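Stall & Market Gear > Set-Up Guides > Tables and Covers

Search the guides... Go

Home Guides Spare Parts Contact

Section 2: Setting up your Skindeck table

Now for the fun part! Your canopy is up, the legs are pegged, and it's time to turn a patch of grass into a shop. The Skindeck folds out in minutes once you've done it a couple of times. The first go is slower, so try it at home before your first market, ideally on a driveway or lawn that slopes a little. Most fields do.

Opening the table

1. Lay the folded table on its long edge with the carry handle facing up. Undo both latches.

2. Open the two halves like a book until they are flat, then turn the whole thing face down. A blanket on the ground keeps the top free of scratches.

3. Pull out the legs one pair at a time. Each pair has a sliding collar, and the collar has to drop all the way over the hinge. You'll hear a good solid clack.

4. Turn the table onto its feet. Get a second person for this if you can. Lift by the frame.

CAUTION: Never lift by the center hinge. It closes faster than you'd think, and it will find your fingers.

5. Press down on each corner. If one rocks, unscrew that foot a turn or so and press again.

Note: Tables sold before May have the older feet, which push in and don't unscrew. The screw-in kind fits the same hole. Ask for part 439, sold as a set.

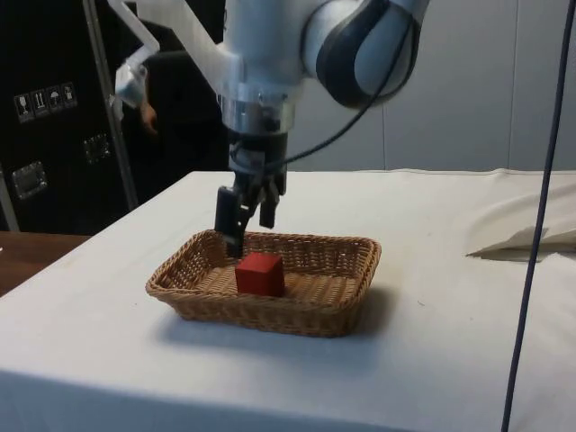

Covering the table

A cover does more for a stall than almost anything else you can bring. It hides your boxes, your lunch and the table legs, and it makes everything on top look like you meant it. We love plain covers for this! Patterned ones are great at home, but small items tend to get lost on them.

6. Shake the cover out downwind of your neighbors and find the long hem. The long hem goes on the customer side.

7. Lay it over the top so the customer side hangs just clear of the ground. On wet grass, fold the hem under once and pin it. A muddy edge is a pain to wash out.

8. Smooth from the middle toward the ends. Fold lines mostly drop out on their own by lunchtime, and rolling the cover on a tube for the trip home saves you the trouble next time.

9. Clip the cover under the tabletop, back edge first. The Sârbu clips that come in the bag grip best when the wide jaw is on top of the cloth and the narrow one is against the frame.

CAUTION: Do not staple or tack the cover to the tabletop. The skin is thin, and once water gets into the core the panel will swell.

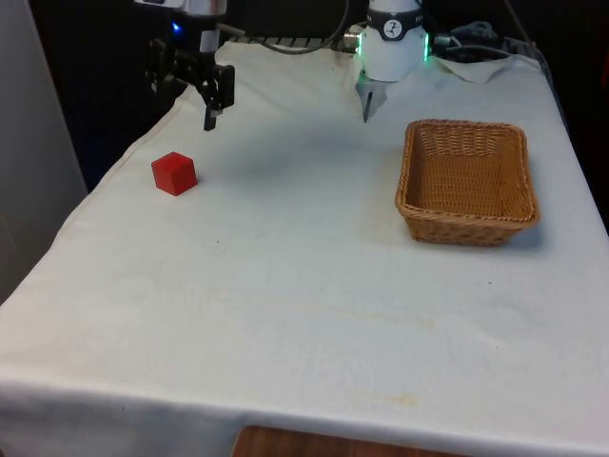
10. If it's breezy, hang a weight bag from the crossbar at each end. Fill them on site with water or sand and save your back! In a real wind, fold the table and wait it out.

Washing: cold water, mild soap, line dry. The Gunau cover can take a warm iron on the back. The wipe-clean cover can't take any heat at all, so keep it well away from the tea urn.

Laying out your goods

There's no single right way to do this, and playing with it is half the joy of running a stall. A few things to try:

- Put your best seller at the end people reach first, and move it if the crowd starts coming from the other side.
- Use shallow baskets or trays for small things. People will happily rummage in a basket when they'd never touch a neat row.
- Raise the back with a crate under the cover. Do this before step 9, or you'll be unclipping everything again.
- Leave a clear spot for wrapping and change. It needs to be bigger than you expect.

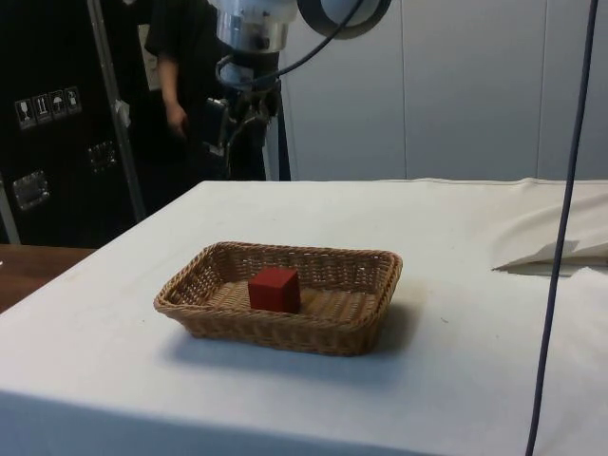
Photo: Dikau Market Supplies

Prices should be readable from a step back. Stand where a customer would and check. If you have to lean in, so will they, and plenty of people won't bother.

Packing down

11. Clear the top fully before you take off any clips.

12. Empty the weight bags and leave them open to dry on the way home.

13. Lift each collar, fold the legs in, then close the halves and fasten both latches.

Wipe the hinge after sandy or dusty days. Add a drop of light oil at the start of each season, and let it soak in before you put a clean cover anywhere near it.

Next: Section 3, Side panels and rain gutters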